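Teaching by hand: a conversation about grippers, clutter and a very stubborn lid

The first thing I notice is how little there is to see. I'd come expecting arms bolted to benches and a wall of monitors, and the researcher who meets me at the door of the Hurnora lab is carrying what looks like a pair of oversized barbecue tongs in each hand. She passes me one before I've got my coat off.

"Go on, pick something up," she says. "Everybody talks better once they've had a go."

So I do. I squeeze, the fingers close, and after a few clumsy tries I've moved a marker pen from one side of her desk to the other. I'm absurdly pleased with myself. She's pleased too, mostly because I did it badly.

"You went in too steep, you bumped it, you backed off and came in flatter. That little correction is gold! You didn't plan it, you couldn't have written it down for me, and it's exactly what a robot needs to learn."

The project is called Drovier, and it's a study of how people use two hands when those hands have been swapped for grippers. Participants hold one in each hand and do ordinary jobs: sorting a tub of odds and ends, moving food containers, folding a tea towel, putting the recycling out. The grippers record what they see and how they move. The recordings are used to train a policy, which then runs on a pair of robot arms fitted with the same style of fingers.

Plenty of groups collect demonstrations with hand-held grippers, and she's quick to say so. What Drovier set out to test was narrower. Does it matter whether the demonstrations come from one tidy lab bench or from lots of real homes, if the total number stays the same?

"We fixed the budget," she explains. "We said, right, we've got 1,346 demonstrations and that's all we get. One set is recorded in here, on that bench, with our nice lights. The other set is the same size and the same tasks, but it comes out of people's kitchens and bedrooms and hallways. Then we train the same model on each and take it somewhere it's never been."

Fifteen households took part. Each got a short training visit, a case with the equipment in it and a list of tasks with almost no instructions attached. That last bit was a deliberate choice, and one the team argued over for weeks.

"My colleague wanted a script. Left hand does this, right hand does that. I can see why, because scripted data is lovely and clean and you can read it like a book. But then you've taught the robot your script. I wanted to know what people do when you hand them a container and a storage tub and say, get this out of that, please."

And what do they do?

She laughs. "All sorts. They pinch the sides, they hook a finger under the rim, they drag it over to a corner and use the corner. One participant used the second gripper like an elbow, just to keep the tub from sliding. It never grabbed anything. For days I had that down as a wasted hand, and then I watched it again and thought, no, that's the whole trick."
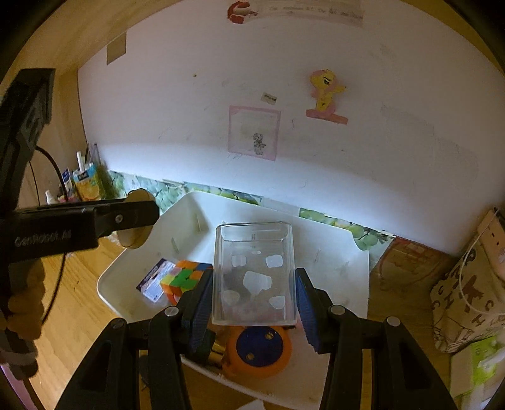
Clear plastic turned out to be her favourite headache. A see-through container takes on the colour of whatever is behind it, and in a real house that could be anything at all. In the lab set, the background was always the same grey mat, and the model trained on it had quietly learned to look for the mat.

"It was reading the edges of the container off the mat. Brilliant, works every time, until you put the thing on somebody's floor. Then it reaches for a spot two fingers' width to the left and closes on air, with total confidence. I have a whole folder of those clips. I find them strangely endearing."

The home-trained model still missed, but it missed differently. It tended to slow down near the container and adjust before closing, which is what the participants had done themselves when they weren't certain of their grip. She gets up to draw this for me on the whiteboard, two wobbly lines heading for the same square, one straight and one with a kink near the end.

"See the kink? I love the kink. There's no rule in the model that says hesitate. It's in there because people hesitated."

For the test the team chose two places that neither set had touched: a staff lunchroom at Fornholm, the furniture maker down the road, and a rented flat with dreadful lighting. Eleven tasks were tried in each. The home-trained model did better on nearly all of them, and the gap was widest on the jobs that involved taking one object out from among others. On folding, the two came out level, and on one task the lab model won outright.

Which one?

"The lid," she says, and puts her head in her hands. "Oh, the lid."

The lid belongs to an ordinary screw-top jar. In the lab, everyone had opened it the same way, with the left gripper holding and the right gripper turning. In the homes, people had turned it with either hand, or held the jar against their body, or rotated the jar and kept the lid still. The model that learned from all of them seemed unable to make up its mind. It would start turning with one hand, swap, and start again with the other.

"So variety isn't free, and I'm glad we found a spot where it hurt us. If I only had the good results I'd be worried. There are jobs where it doesn't matter how you do it as long as you settle on one way, and for those a bit of agreement in the data is worth a lot. We'd like to be able to say ahead of time which jobs those are. We can't yet."

I ask whether the clutter itself could be doing the work, leaving aside the different hands. She nods before I've finished. It's the question a reviewer put to them, and she thinks it's the right one.

"We can't fully pull those two apart. Different homes means different people and different stuff, both at once. What we did do was send two of our own team out to collect in homes, so that you've got lab hands in a home setting. The results from that landed in between. I'd call it a hint. It's a small sample and I wouldn't hang anything heavy off it."

The practical side of the work gets less room in the paper than she'd have liked, so she gives me some of it over a cup of tea. Cables snag on drawer handles. The finger pads pick up lint and have to be wiped, and a pad that's been pressed into something sugary behaves like an entirely different gripper. Low morning sun across a floor will wash out half a session. People get tired in the forearm sooner than you'd think, and tired people start resting the grippers on the edge of things, which shows up in the data as a habit nobody asked for.

The team also had to sort out timing between the two hands. Each gripper keeps its own clock, and if they drift apart the left hand appears to let go before the right hand has taken hold. They now begin every session with a firm tap of one gripper on the other, and line up the recordings on the knock. The alignment code came from an open tool called Peixoto, with a few changes of their own that they've since passed back.

"A clap, basically, like on a film set. I spent a month on a clever software fix and then we just clapped. I'm still a bit sore about the month."

Privacy took longer than any of the engineering. A home is full of things its owner has stopped noticing, such as letters on the fridge, kids' drawings and prescriptions on a shelf. Participants could review everything before it left the house and delete any session without giving a reason, and some did. Deleted sessions were replaced with new ones so the totals stayed even. She'd do that part the same way again, she says, even though it added weeks.

There's more on the way. The next round begins in March and will look at handovers, where an object passes from one gripper to the other in mid-air. It sounds simple and she assures me it isn't. People do it without looking, and the fingers tend to block the view from both sides at the very moment the object changes hands.

"I could talk about handovers all afternoon. You give with a tiny bit of a push, did you know that? And you don't let go until you feel the other side pull. With grippers you lose most of the feeling, so people invent other ways of checking. They wiggle it! Nearly all of them wiggle it. I want to see if the robot picks up the wiggle."

She hands me the grippers again on my way out and sets the jar on the desk between us. It takes me four goes. I end up bracing it against my stomach and turning the jar, with the lid held still, and she writes that down.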